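Culska Opens Its Recorded Library of Two-Handed Packing Work

19 Dec 2021

Culska is very happy to share that the first part of its library of recorded handling work is ready for partner laboratories, after a long autumn of patient effort by a team that has grown quite fond of cardboard boxes. The library, named Talla, holds 2,828 recordings of everyday stockroom jobs, each one made with a person guiding a two-armed robot through the job from start to finish.

"We wanted our learning system to see ordinary work, with all the little hesitations left in," said Clotilde Masson, who leads the Talla project. "A person reaches for a box, changes her mind, and comes at it from the other side, and those are some of the recordings we treasure most."

Much of the material deals with bins and shelves, where boxes sit close together and the fingers have very little room to work. Operators train for 30 hours before their recordings are kept, and every job is repeated with the bin packed a different way.
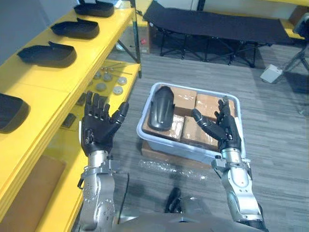
What Partners Will Receive

Partner laboratories will have 1,545 of the recordings to begin with, along with written notes from the operators, which Chrysoula Karamanlidis and her colleagues have gone over line by line. The rest will follow in June, once the notes have been checked in the same way.

Laboratories that would like to join are warmly invited to write to Ainhoa Goicoechea at the Culska partnerships office, who will gladly send the terms of use and arrange a visit.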